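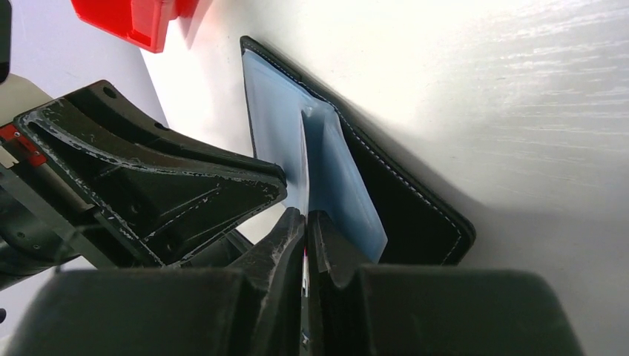
The Wallet Clear-Out

Posted 2018-06-20 in Small Tidying, Brirum Home Notes

A wallet is a drawer that folds. Mine had stopped folding some time in December, and I spent the following months sitting slightly crooked and blaming the driver's seat of the Saab. The seat has been cleared of all charges.

This gallery covers the black leather one with the white stitching, along with its plastic sleeves, its cards, and three small bins that were bought for screws. It took 20 minutes to do the sorting and most of an evening to decide whether a store card from Skivmont, a town I have visited twice, counts as sentimental.

The sleeves

I have mixed feelings about clear plastic sleeves. They were put in wallets so you could see what was in them, and then a second thing goes in front of the first, and a third in front of that, and after a few years you own a little blue window with a view of the back of a pharmacy card. Take the sleeves one at a time. Pinch the plastic near the top, open it up a little, and slide the card out along the long side. Pulling on a corner is how sleeves split, and a split sleeve will let go of your library card in a parking lot.

If a card has been in there since the previous owner of your house, it may cling. Warm hands help. A butter knife doesn't, and I would like those stitches back.

The bins

My system has three compartments, two of them red and one green. The colors mean nothing. I tried making them mean something – green for keep, red for toss – and then had two reds and had to invent a second kind of tossing. What I ended up with is this:

Left red: cards I have to ask somebody about.
Green: cards with a stripe, which go back in the wallet if they still do anything.
Right red: cards that are nice to look at and no use at all.

The gold-orange one went straight to the right. It has been promising me benefits for years in very small print. The dark one on the left is still under discussion in this household.

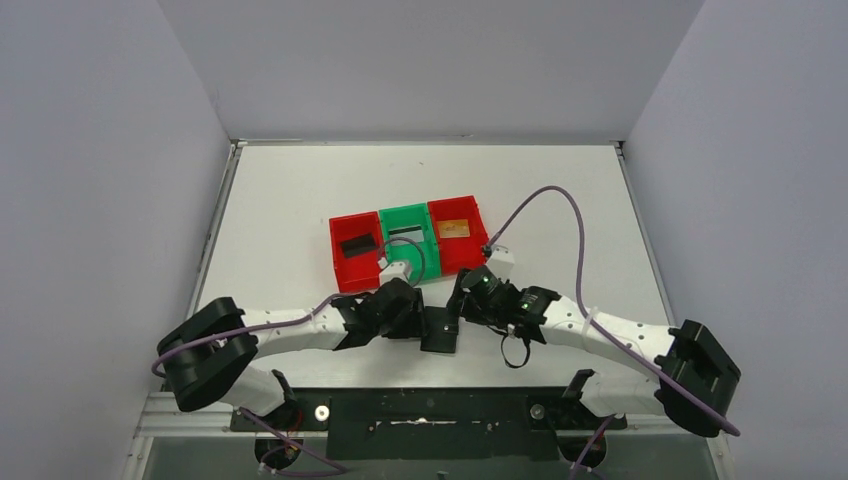 What should I do with an old card that has a magnetic stripe?

Cut it across the stripe in a couple of places and put the pieces in separate trash bags, after checking with whoever issued it that the account is closed. If the card has a chip, cut through that too. Gift cards are worth a quick balance check first.

On that last point, I had a gift card in there with 34 cents left on it. I have kept it. It would be rude to stop now.

The other contents

A few things came out that don't belong in any bin, and I list them for anyone who thinks their own wallet is bad:

A coffee card from Bultska, which gives you a free coffee after 12 stamps. I had 11. I had 11 on the other one, too, and the manager there is firm about combining them.

A claim ticket, number 579, with no business name on it. Somewhere there is a coat or a pair of shoes with my name in its heart.

A spare key for a bicycle lock. The bicycle left us some time ago, and took the lock along.

Receipts, faded to the point where they were just slips of soft paper with opinions. Anything you need for a warranty should be copied the week you get it. Anything you can't read has already made the decision for you.

The papers

Thin sheets are the slow part. Cards stack and papers don't – they curl, they stick to the one underneath, and they fold themselves back along whatever crease they had before. I like to lay each one down on something flat with a bit of an edge to it, open the fold, and press it out before deciding. A tray works well. So does a baking sheet, if you can spare one and remember to take the papers off before supper.
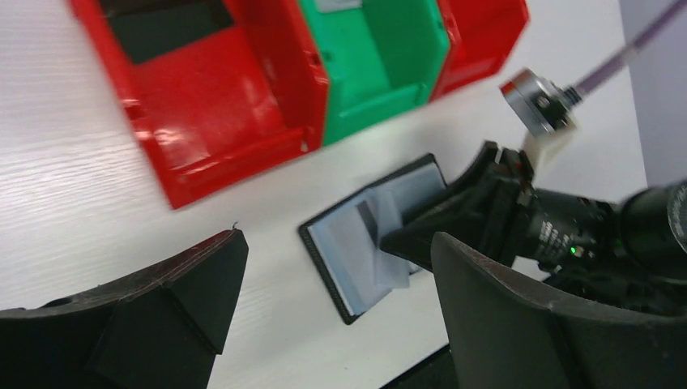 Red, green and red along the back, with a thin sheet half folded on the tray.

Putting it back

Leave the wallet open overnight if you can stand to. Leather that has been stretched around a deck of cards for years keeps the shape for a while, and mine looked startled for days. Wipe the outside with a soft cloth and go easy along the stitching. The sleeves can be wiped as well, with the same cloth barely damp, and left to dry before anything goes back in.

Then put back the cards you used last month. I allowed myself one extra, on the grounds that the green bin looked lonely, and it was the Skivmont card. They do a good rye bread.

Next up in Small Tidying: the glove compartment of the Saab, which contains, as far as I can tell, napkins.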